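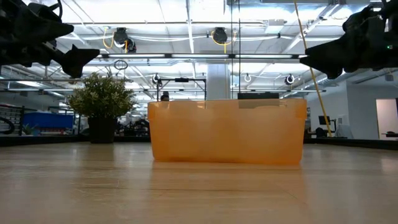 By the Hassanpour Laboratory Teaching Group
Revised 11/17/21

Chapter 5
Comparing Grippers on a Shared Task

Two grippers may carry the same rated force and still behave very differently when asked to lift the same object. A data sheet gives stroke, mass and closing speed. It does not tell the reader how a pair of fingers will meet the rim of a thin plastic bin, or how much room the housing needs beside a neighbour. Such matters are settled by trial, and this chapter sets out how a fair trial is planned, run and recorded.

The example used throughout is a two-arm station with a translucent orange bin placed on a wooden tabletop between the grippers. Both grippers begin open and well above the bin. This raised position is called the ready pose, and every trial in the chapter is timed from it. A bin of this kind is a demanding test object. Its walls let light through, so that shapes behind it show as blurred outlines, and a glossy table adds a faint reflection along its lower edge. A controller that finds the bin by camera must separate the true edge from both.

Section 5.1 deals with the choice of test object and the marking of its start position. Section 5.2 compares two finger sets, the Pesard and the Wukar, in a single-arm lift and then in a shared lift. Section 5.3 keeps the fingers fixed and changes the controller. The results are drawn from the Mandum trials, a series of 3848 lifts recorded under one procedure; the full tables are given in Appendix B.

Students should have read Chapter 3 on contact and friction before continuing. Familiarity with the emergency stop procedure in Chapter 2 is assumed, and no practical work should be started without it.

Terms introduced in this chapter
Ready pose: the open, raised position from which a trial is timed.
Shared lift: a lift in which both grippers hold the object at once.
Void trial: a trial stopped for a reason unconnected with the gripper under test. Void trials are recorded and excluded from the success rate.

5.1 Choosing the test object

The test object should be fixed before any gripper is fitted. Where several copies are available, one is kept for the whole series and its position is marked on the table with tape at two opposite corners.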